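Kider Shelf Attendant, Model 2

The Kider is supplied to guest residences and staff lodging for the restocking and clearing of open shelving. 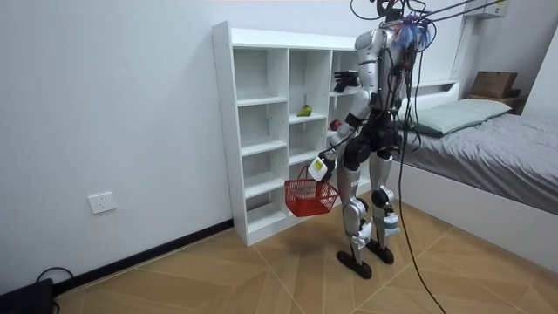 Staff at Rerkberg no longer carry stock from room to room. Their shifts now cover guest requests and inspection, and no positions were removed. One hand remains free for the shelf while the other holds a red carry basket by its handle. Operators receive 20 hours of paid training. Inquiries regarding staffing plans may be sent to Titilayo Ekpo.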